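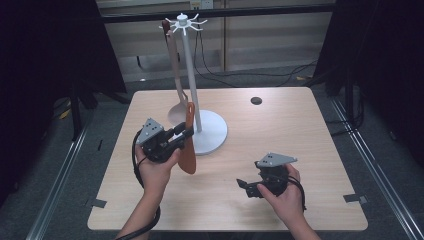

White utensil stand with the ladle hung up and the spatula held off the hooks.

Do you hang the heavy things first on a round utensil stand?
Mine has a single pole and eight hooks. With only a ladle on, it leans to that side. It stands 35 cm tall. Should I take it back?

Daryna Levchenko
Put the spatula on the hook opposite the ladle, then fill in between. Mine stopped leaning after that. Check the pole is screwed tight into the base too - they work loose.
9 people found this helpful

Sem Nijs
just use a jar

Majdi Obeidat
Agree with Daryna. A bit of non-slip mat under the base helps.

Share (3) | 78 views

Related
Drawer or stand for ladles?
Cleaning marks off a white base

Contact | © Sandstead Home Help | Back to top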